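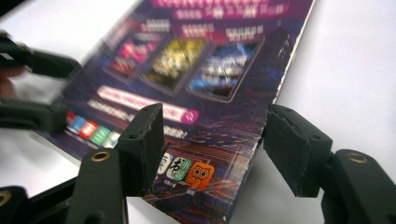 Printed search bar

A printed search bar is a drawing of the search box found on websites and in phone apps, reproduced on paper, cardboard or another printed surface. It usually takes the form of a long rounded strip, white or nearly white, with a small round button at one end holding a magnifying glass. It has turned up on magazine covers, product packaging, posters, paper bags, leaflets and the backs of notebooks, and people who have never thought twice about it will usually recognize it at a glance.

The strip is also called a search pill, a paper search box or, in some older print shops, simply "the bar." In this article "button" means the small circle or square at the end of the strip, and "field" means the blank or lettered part beside it.

Form

The shape is borrowed almost whole from the screen. The field is several times longer than it is high, and its ends are most often fully rounded, though square-ended bars with a thin outline were common earlier on and are still seen on business leaflets and the like. The button normally sits at the right, following the habit of languages read from left to right, and it is often the one spot of strong color in the whole device. Magenta, orange and bright blue are favorites, all of which hold up well on a dark background.

What goes inside the field varies a good deal. Some designers leave it empty. Others put in a name or a phrase that the reader is invited to type at home, and others again treat the field as a handy headline box and fill it with a date, a slogan or a piece of news that nobody would ever search for word for word. The last of these uses has grown steadily, and by now the bar on a printed page is probably more often a frame for a message than an instruction to look something up.

A few small extras are also met with. There may be a text cursor (a thin upright line) after the last letter, a pointing hand hovering near the button, or a list of made-up suggestions hanging below the field. These date a design rather quickly, and many layout guides advise going easy on them.

Placement

On a flat poster the bar tends to run level, somewhere in the lower half. On magazine covers and boxes there is more freedom. When the artwork has a slanted arrangement, with pictures and lettering all tilted to one angle, the bar is tilted along with them, and it then does useful work as a divider - pictures on one side of it, small print and icons on the other. A long pale strip crossing a dark sheet is about the quickest way there is to split a busy design in two, and this may well account for part of its popularity among people who lay out advertising for a living.

The back cover of a magazine is an especially common home for it. Back covers are sold or set aside as full-page advertisements, they lie face up on tables about as often as the front does, and their readers have only a moment to spare. An announcement for a show, a book or an app can put its news in the field and then set a row of app icons underneath, so that the whole sheet reads a little like the screen of a phone.

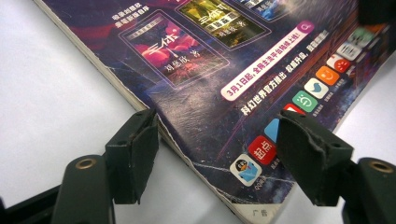 Back cover of a thick magazine, with tilted book covers titled 三体 above a white search bar and a row of app icons below it.

Companion elements

The printed search bar rarely travels alone. The elements most often found with it are:

App icons. Small squares with rounded corners, set in a row and usually kept in their own bright colors. They show where a program or product can be found. On a slanted design the row climbs or falls at the same angle as the bar.

Pictured products. Book covers, phones, bottles and so on, generally placed above the bar and tilted to match it.

A second line of text. A bold line running parallel to the bar, just beneath it, carrying the name of whoever is behind the announcement or a promise of something to come.

Light effects. Streaks, stars and glows in the background, very often on purple or navy, which give the pale field something to stand out against.

History

Bars of this kind began to appear on paper once searching by keyword had become an everyday habit, at first mainly on leaflets for small firms whose web addresses were long or hard to spell. It was easier to print "look for us under this name" than to ask people to copy out a string of letters and slashes, and a drawing of a search box said the same thing in no words at all.

One well-kept early group comes from the Zariņš printing house in Sananby, which made a run of 2,000 leaflets for a local seed catalog called Kuvis. The leaflet carried a square-ended bar with the single word "Kuvis" in the field and a gray button, and the printers liked it enough to use the same drawing for six more customers, changing only the word. A proof sheet with all of them side by side has survived, with penciled notes about the thickness of the outline.

The rounded form came in as screen design itself grew rounder. By the time the Dutivier collection of printed advertising put a small selection of bars on show one September, 42 of them in all, the fully rounded strip already outnumbered every other type in the room. Visitors were reported to be fondest of the oldest and clumsiest ones, and several tried pressing the buttons.

Printing and wear

For the printer the bar is both a convenience and a small headache. It is usually not printed in white ink. The white is bare paper, left open while the surrounding color is laid down around it, and so any slip in lining up the inks shows along the rounded ends as a thin colored rim. Lettering inside the field is easiest to keep sharp in one solid ink. Very small red or pink text made from two inks can look soft, and a minimum height of 10 points is often asked for on coated stock.

On glossy covers in deep colors, wear shows up earlier than on pale ones. Scratches come through as light lines, folds turn white, and along the edges the printed layer may chip or peel until the paper or board beneath is exposed. The field of the bar, being pale to begin with, hides this sort of damage rather kindly, and on a much-handled cover it can be the best-looking part of the sheet. Collectors who store such things are usually advised to keep them flat, away from strong light, and with a sheet of plain paper between one glossy face and the next.

Related devices

The printed play button, a triangle in a circle, is used in much the same way on advertisements for films and music. The printed message bubble belongs to the same family, as does the printed toggle switch, which is rarer. Square scannable codes are often set near a search bar and do overlap with it in purpose, but they differ in being working objects: a camera can read them, and they must be printed cleanly and with a clear margin to be of any use.

See also

Back cover
Magazine advertising
Packaging design
Magnifying glass (symbol)
App icon

Page last revised 5/27/21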